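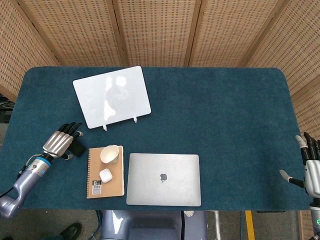
*Covered table with a folding screen round the back and sides.*

# Using a pendulum for yes and no questions

A pendulum is a small weight on a cord or chain. The person using it asks a question, keeps the hand still and reads the answer from the way the weight moves. Some people believe the movement comes from a guide or a higher self, others that it comes from tiny muscle movements we don't notice making. You don't need to settle that before you start. The method is the same either way.

## What you need

- A pendulum. Any evenly shaped weight will do: a ring, a drilled stone, a plumb bob, a key if it hangs straight.
- 25 cm of cord or fine chain. You will hold it part of the way down, so a bit extra is useful.
- A notebook and a pen.
- Somewhere to rest your elbow.

Shop pendulums vary a lot in price. My first was a brass one from the Plotel market and I still use it most weeks. I also have a quartz point from Hudec, which looks better but is so light that it shivers in any draught. If you are buying by post and can't handle it first, choose metal.

## Holding it

Sit with both feet on the floor. Put your elbow down and let your forearm rise at an angle, with the wrist loose. Pinch the cord between thumb and first finger. Let the rest of the cord fall inside your palm so it doesn't swing about.

Start with a hand's width of cord between your fingers and the weight. A shorter cord gives quick, small swings and a longer one gives slow, wide swings. Move your grip up or down until the swing feels easy to follow, then tie a knot at that point so you can find it again.

## Finding your signals

Before asking anything, you need to know what your yes and no look like. They differ between people, so don't copy them from a book.

1. Hold the pendulum still with your free hand, then let go.
2. Say, aloud or in your head, "Show me yes." Wait. It may take a minute or more the first time.
3. Note the movement. It will usually be a line towards you and away, a line from side to side, or a circle one way or the other.
4. Steady the weight and ask for no.
5. Do the same for "can't say". Many beginners skip this one and then get muddled results.

Write all three down. Check them at the start of every session for the first month. Mine changed once, in March, after a long break, and I wasted several evenings before I noticed.

If nothing happens at all, set it swinging gently in a straight line and ask again. Watch for the line to turn or open into a circle.

## Wording the question

Most poor sessions come from poor questions. Ask one thing at a time, and keep "should" out of it. "Should I take the job at Veton and move house?" is two questions and a worry. "Would I be content working at Veton this year?" is better.

Practise on questions you can check. Put a coin under one of two cups, shuffle them with your eyes shut and ask about each cup in turn. Do 20 rounds and record every answer, including the wrong ones. I have 2,142 entries in my own notebooks, and the early pages are no better than guessing – I'm glad I kept them.

Leave medical, legal and money decisions to people trained in them.

## Using a chart

Once yes and no are steady, you can try a half-circle chart with several answers fanned out from a centre point. Hold the weight over the centre and see which segment the swing settles along. Keep to six segments or fewer to begin with. The Lekireck pattern has 50, and the slices are too thin to read until your swing is very straight.

## Finishing

Stop when your arm tires or you find yourself asking the same thing again in new words. Note the time, wind the cord round the weight and put it away in a pouch or a small box. Chains knot badly if left in a drawer.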